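Flaston Unidentified Remains Index: records and notes for release 10. Maintained by Danylo Palamarchuk. Last edited 2020-03-20.

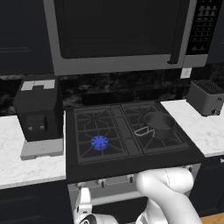
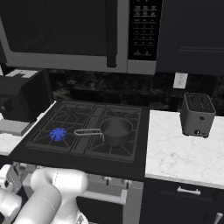 Vol. 4, No. 2

# Flaston Unidentified Remains Index

## What is in this repository

A table of unidentified remains cases from the Flaston district, transcribed from public records, with a second table of open missing-person reports from the same district and the towns next to it. The first table has 47 rows. The second has 1000.

The index was put together because the records were hard to search. Coroner's reports were in one building, sheriff's files in another, and the newspaper notices were on microfilm at the Desungate library. A family asking about a relative had to know which office to call and which year to ask for. The two tables put the basic facts in one place, in a form that a spreadsheet can open.

This is a research and reference set. It is not an official record. If a row here disagrees with a document held by the coroner, the coroner's document is right, and we would like to hear about it.

## Files

```
remains.csv one row per set of unidentified remains
missing.csv one row per open missing-person report
sources.csv citation for every row in the other two files
exclusions.csv pairs that have been formally ruled out
CHANGES.md what changed in each release
scripts/check.py checks dates, codes and row references
```

All CSV files are UTF-8, comma separated, with a header row. Text fields are quoted. Empty means the source did not say. The word `unknown` means the source itself said unknown. Please keep that difference if you edit the files, as earlier releases mixed the two and it took a long time to undo.

## Fields in remains.csv

| Field | Type | Notes |
|---|---|---|
| `case_id` | text | Starts with FR, never reused |
| `found_date` | text | Year, year and month, or full date, as given |
| `found_place` | text | Township or nearest named place |
| `setting` | code | woods, water, roadside, building, field, other |
| `completeness` | code | full, partial, single, not stated |
| `sex_est` | code | F, M, undetermined |
| `age_low` | integer | Lower end of the estimate |
| `age_high` | integer | Upper end of the estimate |
| `height_low_in` | integer | Inches |
| `height_high_in` | integer | Inches |
| `interval_est` | text | Estimated time since death, copied as written |
| `clothing` | text | Copied as written, spelling kept |
| `dental` | code | chart held, partial chart, none, not stated |
| `dna` | code | profile, attempted, none, not stated |
| `reconstruction` | code | drawing, clay, digital, none |
| `status` | code | open, identified, withdrawn |
| `source_id` | text | Matches a row in sources.csv |

`found_place` is kept at the township level on purpose. Exact locations are in some of the source documents and we have left them out. Two of the sites are on private land, and the owners have had trouble with visitors.

## Fields in missing.csv

| Field | Type | Notes |
|---|---|---|
| `report_id` | text | Starts with FM |
| `last_seen` | text | Same date rules as above |
| `last_place` | text | Town or township |
| `age_then` | integer | Age when last seen |
| `sex` | code | As reported |
| `height_in` | integer | Inches |
| `clothing` | text | Copied as written |
| `reporting_office` | text | Office that took the report |
| `dental` | code | Same codes as remains.csv |
| `family_sample` | code | yes, no, not stated |
| `status` | code | open, located, withdrawn |
| `source_id` | text | Matches a row in sources.csv |

There are no names in `missing.csv`. Names were public when the reports were made, and most can be found through the source citation. We took them out of the table after relatives of three people asked us to. A researcher who has the citation can still look up the original notice.

## How the rows were made

Each row was typed from a paper or microfilm source by one person and checked against the same source by another. Where the two disagreed, they looked at it together. If they still disagreed, the field was left empty and a note was added in `sources.csv`.

The older coroner's ledgers are handwritten. Ages in particular are easy to misread, as a 1 and a 7 look alike in one clerk's hand. Rows from that ledger carry the note `hand B`. Treat the ages in those rows with care.

Newspaper notices were used only when no official record could be found. They are often wrong on small things such as height and the color of a coat. Rows built from a newspaper alone are marked `press only` in `sources.csv`. There are 28 of them in `missing.csv` and none in `remains.csv`.

Scans of the Butt Road ledgers were made with the Cellen scanner at the Desungate library. The scans are not in this repository. Ask at the library desk.

## About the age estimates

Age ranges come from whoever examined the remains at the time. Some were made by a trained anthropologist. Many of the older ones were made by a county coroner with no special training in bones, working from teeth and general build. The range in the table is the one in the record. We have not widened or narrowed any of them.

When a case was looked at again later, both estimates are on file. The newer one goes in `age_low` and `age_high`, and the older one goes in the notes. FR-019 is the case where this matters most – the first report said a woman in middle age, and the later one said a teenager. Anyone who searched with the first estimate should search again.

The same goes for `interval_est`. A phrase like "several months" in an old report was sometimes a guess from the condition of the clothing. Don't use it to drop a missing-person report from your list without looking at the rest of the row.

## Exclusions

`exclusions.csv` lists pairs of `case_id` and `report_id` that an official office has ruled out, with the method used: dental, DNA, fingerprints, or other. An exclusion goes in only when there is a document for it. A detective's opinion in a newspaper is not enough.

If a pair is not in the file, it means we have no document. It does not mean the two were ever compared, and it does not mean they match.

## Known problems

- Reports taken before the sheriff's office moved buildings are thin. A box of them had water damage, and some pages could not be read at all.
- Adults who left home were often not reported, or were reported and then closed after a short time. Closed reports are not in `missing.csv`, even where nobody ever recorded that the person had been located.
- Race and ancestry are not included. The terms in the sources are inconsistent, and several early entries were changed later with no reason given. The original wording can be read in the source.
- Three rows in `remains.csv` may describe parts of the same individual. FR-006, FR-007 and FR-031 were found in the same creek in different years. They have been kept apart until an office says otherwise.
- Place names changed. Upper Flaston was a separate township at one time, and rows from those years use the old name.

## Using the data

Fine uses include local history, checking whether a case was ever written up, teaching, and preparing a question for the coroner's office.

Please don't use the tables to contact families. Please don't post possible matches with a person's name attached on social media. This has happened with an earlier release, and a family got phone calls from strangers for weeks about a case that had already been excluded by dental records.

If you think you see a match, write to the office named in `sources.csv` and give both ID numbers. Say which fields made you think so. A short letter gets read faster than a long one. You can copy us if you like, but we have no role in the investigation and can't tell you what comes of it.

## Corrections

Open an issue with the row ID, the field, what it says now, what it should say, and the source. Corrections without a source are kept on a list but are not applied.

Relatives can ask for a row to be withdrawn. The ID stays in the table with the status `withdrawn` and all other fields are cleared. No reason is needed. Danylo Palamarchuk handles these requests himself, and they are not posted in the public issue list.

## Changes in release 10

- Split `height_in` in `remains.csv` into low and high values
- Added `reconstruction`
- Changed FR-022 to `identified` after the coroner's notice in December
- Replaced 'N/A' with an empty field in both tables
- Fixed source references that pointed to the wrong microfilm reel
- `check.py` now stops if `age_low` is higher than `age_high`

## License and citation

The tables may be copied and reused with credit. The newspaper wording quoted in `clothing` belongs to the papers where it first appeared, and short quotations are used here for reference only.

Cite as: Flaston Unidentified Remains Index, release 10, D. Palamarchuk, ed. Give the release number, as row contents change between releases while IDs do not.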